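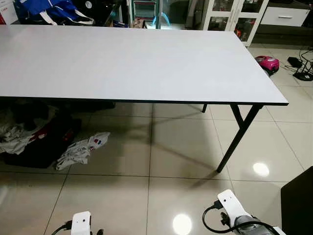

Adebayo Ekpo wrote to ask whether he could skip the table step and let the planner work out the surface for itself, and my answer is please don't, at least on the first run! Gramum can guess at a flat surface, and most days it guesses well, but a pale matte top over shiny tiles is a hard thing for the depth filter, and you'll spend your evening chasing a plane that sits an inch too low. Ten minutes with this section and you're past it.

4. Teaching Gramum your table and floor

I'm assuming you've finished section 3, so both arms are homed, the head camera is streaming, and the little status bar in the Gramum window is green. If it's yellow, go back and redo the clock sync (I skip it every single time and I regret it every single time).

Before you start

Clear the tabletop completely. Things underneath can stay where they are, and so can anything in the background. A T-shirt lying on the tiles is fine, and you'll want something like it for step 7 anyway.

Caution: keep the emergency stop in your hand for steps 5 through 8. The arms move slowly during calibration but they do move, and loose power cords on the floor are just the sort of thing a low sweep will find.

Steps

1. Open the Scene tab and press New Surface. Name it something you'll recognize. Mine is called "folding table" and I've never been sorry.

2. Tilt the head down until you can see a good stretch of the table's front edge and at least one corner. You don't need the whole top. The corner matters more than anything, so if you can only get one thing nicely in view, get that.

3. Click three points on the tabletop, well spread out, then click once on the corner. Gramum draws a blue outline. If the outline drifts off past the edge, drag it back by hand.

4. Switch to the Floor layer and click three points on the tiles. Stay away from the bright spots where the ceiling lights reflect! The depth camera reads those as holes, and I once had a planner that flatly refused to go near a perfectly good piece of floor.

Note: if you can't avoid the glare, turn on Reflection Mask and leave the strength at 2. Higher settings start eating the grout lines, and the floor tracker likes having those.

5. Press Self Mask. The arms will lift a little and turn their wrists so the software can learn which pixels belong to the robot. Cables count too. If a cable loops out to the side of a gripper and the mask misses it, the planner will think there's an obstacle following it everywhere, and you'll see it stall with the message "start state in collision." Use the brush tool to paint the loop in, then press Self Mask again.

6. Set Point Budget to 2,000. The default that ships with build 156 is a lot higher and it made my laptop crawl. I can't see any difference in the plans, but if you have a proper graphics card, leave it alone and enjoy yourself.

7. Go to Perception, pick Soft Items, and click on a piece of clothing on the floor. You should get a single outline around it. White cloth on beige tile is a tough one, so if the outline breaks into pieces, nudge Edge Contrast up a notch at a time until it closes. A printed logo sometimes gets picked out as its own object (it still happens to me now and then), and Merge fixes that.

8. Press Dry Run. Gramum plans a reach to the item and plays it back on screen with the arms parked. Watch the preview near the table legs, especially any slanted brace. Thin black legs in shadow are what the depth camera drops first, and a path that goes straight through one looks beautiful right up to the clunk.

9. If the preview cuts through a leg, choose Add Keep-Out, draw a box around it, and make the box fatter than you think it needs to be. Then do the dry run again.

10. Save the scene. Saving also writes a copy in the Venckus format, which you'll want if you plan to follow the simulator section later on.

If you move the table

Folding tables wander. Whenever you've bumped it or folded it away overnight, load the saved scene and repeat steps 2 and 3 only. The floor and the self mask carry over, and your keep-out boxes move along with the table as long as you clicked the same corner as before. Check them in a dry run before you let the arms go.

Next: 5. Picking up your first soft item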